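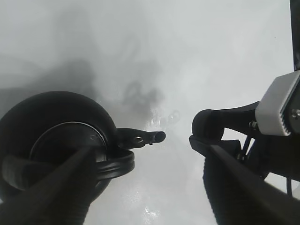

Figure 1. Wrist camera view: black kettle on its side on a white tabletop, with the two gripper fingers in the foreground.

Planning and Budgeting for a Small Robot Work Cell
Course handout, week 6
March
By Uchenna Ojo

In the previous weeks we spoke about how a robot arm moves and how a gripper holds. This week the subject is money. Many students find it less interesting, but in my experience a project stops more often at the purchase order than at the software.

1. Start from the object

Before you open any catalog, write down the objects which the robot must handle. For our running case we take household items, and the first one is the kettle in Figure 1. It has a rounded body and a short spout, and it lies on its side. Please look at the shape and ask what it means for the gripper you will pay for. How wide must the fingers open? Is a flat finger enough, or do you need a ribbed surface? For a lying object, from which direction can the arm come?

Write the answers as numbers when this is possible. "Wide opening" is not a requirement that a supplier can quote. Measure the largest and the smallest part where you want to grip, and weigh the object both empty and in the condition in which it will be used.

2. The cost lines

Students usually write one line, "robot", and one price. The budget for your assignment must have at least these lines:

Arm and controller
Gripper, with one spare pair of fingers
Wrist camera, its bracket and cables
Table and lighting
Safety equipment and the risk assessment
Shipping, installation and training
Consumables and test objects
Reserve

The small lines are easy to forget. In the quotation we study from Emberg, the camera is offered for 900 dollars, but the bracket and the cable set are on a separate page and cost 309 dollars more. The total for the wrist camera is therefore 1,209 dollars. If you copy only the first price, your budget is already wrong by one quarter of what you will pay for this item.

Look also at the tabletop in the figure. It is white and glossy, and it shows bright patches of glare. A glossy surface can disturb the camera, so a matte mat or a better lamp should be considered already in the planning. Our second supplier, Nostine, quotes 700 dollars for a diffuse lighting set. A mat costs much less. I do not tell you which one is correct; you must defend your choice in the report.

3. Buy, rent or wait

Renting is reasonable when the project is short or when the requirements are still changing. For the comparison, use the same period for both options and include the cost of return shipping. The Clarnilwood workshop, which you know from week 4, rented its first arm and bought the second one after it knew the real payload. They paid more in total, but they did not own a machine which was too small.

Waiting is also an option and it has a cost too. Put it in your table, even if you can only describe it in words.

4. Delivery time

Ask every supplier for the delivery time of each item separately. An arm may arrive early and then stand in its box for weeks while you wait for a bracket. Mark in your plan which item arrives last and who is responsible for asking about it.

5. Assignment

Prepare a budget of one page for a cell that can pick up the kettle from the position in Figure 1 and place it upright. Use the quotations from Emberg and Nostine in the course folder. The Eze quotation is for a larger arm and may be used only for the comparison in section 3. State your reserve as a percentage and explain it in two or three sentences.

Please bring a printed copy on Wednesday. We will exchange the papers and every student will check the additions of another student.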